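3.2 Materials on the table

The sessions ran in the shared break room at Jodstead, which has one big white table and not much else you could work on. We did not bring our own furniture. The point of the study was how people keep and clear a table they share with others, so the table had to be the one they allready used, with whatever normally lived on it. Plants stayed. Cups stayed if they were there when we came in, and were written down on the sheet.

Participants: 26 in total, all of them regular users of the room. Three dropped out before the second visit, and their first-visit sheets are kept in the counts for Table 2 but not in Table 3. Recruitment was by a note on the door and by word of mouth. First note went up 13 Jan 2020, sessions done by the end of February.

Each visit had the same two parts. First a free period, where people used the table for whatever they had come to do. Then a clearing period, where they were asked to leave the surface "the way you would want to find it". No other instruction. We tried a longer wording in the pilot (see Rizk's notes, Appendix B) and people just asked more questions, so it was cut.

Coding was done on paper by the first author (Insaurralde) and checked by the second (Rizk). Items were put in one of four groups: working things, food things, things that belong to the room, and things left by someone else. The last group is where most of the disagreement came from. A pen with no owner in sight can be a working thing or a leftover, and the sheet does not tell you which. We settled these by talking them over, and where we could not settle, the item was dropped. Nine items dropped in all.
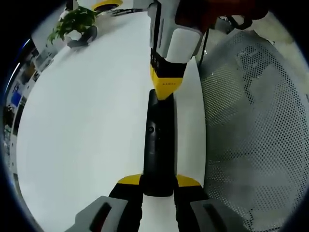 Figure 2. The shared table at Jodstead, with the potted plant coded as a room item.

Room items were handled differently from the rest. People worked around them. A potted plant would be slid a few inches to make space and then slid back, or not slid back, and in the interviews hardly anyone remembered touching it. One participant told us the plant was "part of the table". Another said it belonged to the Marnis group down the hall and she would not water it on principle. We had no code for watering and did not add one.

The rounded edge of the table came up more than we expected. With a square corner people seem to claim a place and line their things up to it. On our table there was less of that, things drifted toward the middle, and clearing took longer as a result – at least that is what the times suggest. We did not run a comparison at a square table so this stays a guess. The Saludo site has square ones and would be the obvious place to try it.

Clearing times were taken with a wall clock, to the nearest minute. Almost 40 percent of clearing periods ended with at least one leftover item still on the surface, even though the participant said they were finished. When asked, the usual answer was that it wasn't theirs. Same answer, nearly word for word, in the earlier Skamomwood pilot, where the table was smaller and used by fewer people.

One limit to note here. Wiping was counted as a yes or no. Some people wiped the whole surface, some only the patch in front of them, and both got a yes. Should of been split into two codes from the start. Rizk went back through the sheets to see if it could be recovered from the margin notes but there was not enough there, so wiping is left out of the analysis in section 4 and only mentioned in passing.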